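[fumirow-users] Re: Release height check fires too early over the tray

From: Temitope Ezeani
Date: 2022-04-23
To: fumirow-users

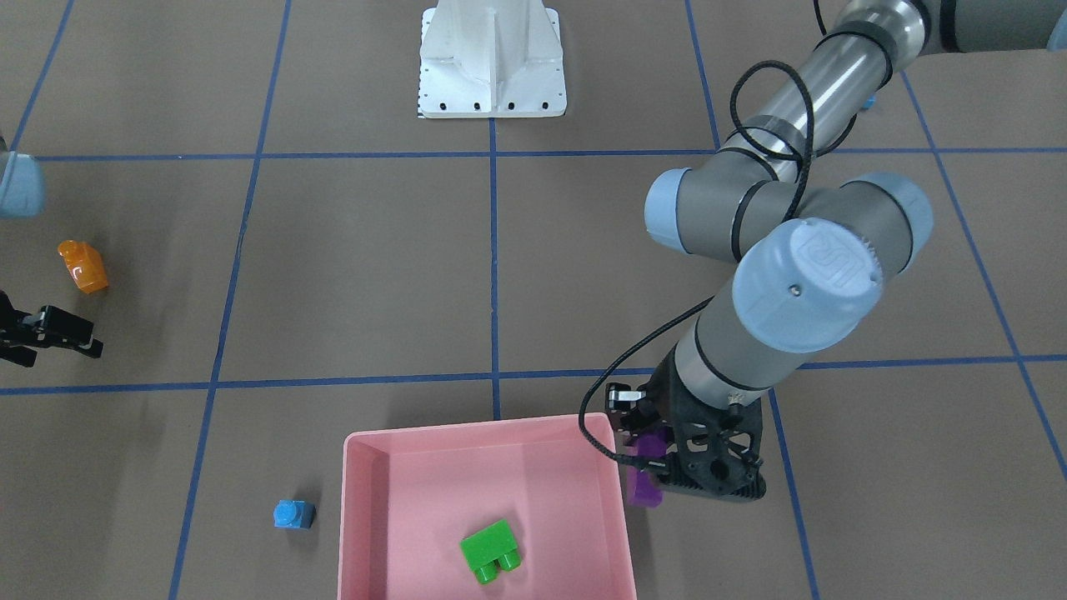
Left arm with the purple block, by the rim of the pink tray. Overhead camera.

Hi Primo, hi all,

Primo Tedesco wrote:
> We see the same thing on the Ostano branch. The planner says the
> block is inside the tray outline, the release check passes, and then
> the block ends up on the table next to it. My guess is that your
> tray outline is stale. Can you post a picture and the config you are
> using? Also, are you still running Tikix for the camera calibration,
> or did you move over to the new one?

Picture's at the top, config's at the bottom. Yes, still on Tikix (I know, I know, I keep meaning to switch and then it's Friday).

I don't think it's a stale outline, though I can see why you'd guess that! I re-ran the tray detection before every pick this week and the outline barely shifts from one run to the next. What I think is going on is sillier. The release check compares the gripper position with the outline in image space, and it uses the middle of the fingertips, full stop. It takes no notice of how high the gripper is. So with the camera looking down at a slant, anything held up in the air lands a bit off from where it would if you dropped it straight down, and the check is quite happy to say "inside" when the block is just past the right rim. Have a look at the purple one and you'll see how little there is in it.

It gets worse on that side of the table, as far as I can tell from the logs. I had 1,064 release checks saved up and went through the ones where image space and the arm's own joint readings disagreed. There were 224 of those, nearly all with the left arm, and nearly all over the right rim. The right arm hardly ever does it, but then it comes in from the other side, so I wouldn't read too much into that.

What I've done for now is project the fingertip point down on to the table plane first and only then test it against the outline. It's a tiny patch, and most of it is moving one function call up above another. The plane comes from the blue tape crossings, which Tikix already finds for us, so there's no new calibration step for anybody. I've left the old behaviour in behind a flag in case somebody on Orlandini depends on it (please shout if you do, I'd love to delete it).

Two things I'm not sure about and would be glad of opinions on:

First, the shadow of the wrist. The arm covers a good chunk of the right half of the view when it's reaching for the tray, and one of the slanted tape lines goes right behind it. Tikix copes by reusing the last good fit, up to 500 frames old. That feels very generous to me. Has anyone tried it shorter? I got nervous and stopped fiddling.

Second, the order of picks. The planner takes whichever block scores highest and doesn't think about which arm has the easier reach. With the orange and the blue ones both over on the left half, I'd have thought the right arm should just get on with those while the left one is busy, but the lock on the tray region covers the whole table (!) so it sits there waiting. Primo, wasn't that you who put the lock in last June? Was there a reason it was so big, or was it a quick fix that stuck?

Config, only the bits that differ from the defaults:

release_check: table_plane
release_check_legacy: off
tray_detect: every_pick
tape_fit_max_age: 500
arm_lock_region: full
rim_margin_cells: 2

Oh, and rim_margin_cells means cells of the planning grid. The big taped rectangles on the table are something else entirely. I lost most of a morning to that one and the docs page still says "cells" for both.

I'll push the patch to the Fumirow tracker once I've tidied up the tests.

Temitope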